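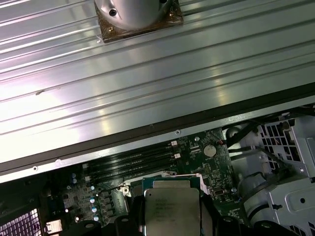 Benedetta Caruso has been taking apart old desktop workstations since the winter before last, first on her own kitchen table and now in a back room on the ground floor of the Brornach building. She works through each computer in the same order every time. Memory comes out early, and by the stage she calls "the quiet part" all four black slots are empty, the processor is still in its socket and the round coin cell is still in its holder. "I leave the battery until I have a cup ready for it," she says. "They roll."

By Ilona Sárközi
Friday

The machines come from offices that are replacing their equipment. The last load was 159 computers from Landitz, most of them the same model, which made the work easier. "You learn one case and then you know where every screw is," Caruso says. "The mixed loads are slower. You spend half the morning looking for the right driver."

We use cookies to improve your visit. Accept | Manage settings

She shares the room with Seidu Ametepe, who tests the parts and decides what can be sold again. Memory goes in trays, sorted by size. Processors get a plastic shell each – he is strict about this – and a label with the date. "People throw them in a box together and then ask why the price is low," Ametepe says. "I don't buy from those people anymore."

Bare cases go to a metal dealer once there are enough to fill the van. Caruso removes anything plastic first. She also wears gloves, after an edge inside one of the older cases opened her thumb and she needed six stitches.

I asked how long one machine takes. She said 13 minutes if the screws are good. "If somebody has stripped one, you can forget it. I had a drive cage last month that took me until lunch."

Not everything is worth the effort. Power supplies are kept only if they are recent, and she has stopped saving cables. Boards with nothing wrong with them are the hardest to give up. "A board this old, you can put it back to work tomorrow," she says. "But who wants it? Maybe a school. Maybe a man with the same board who broke his."

There was such a man, in December. He drove nearly two hours for a replacement and stayed for coffee. Ametepe found him a matching processor as well and charged him only for the board.

The next delivery is due from Essien, and Caruso has already cleared the shelf by the door for it. She doesn't know yet what models they are sending.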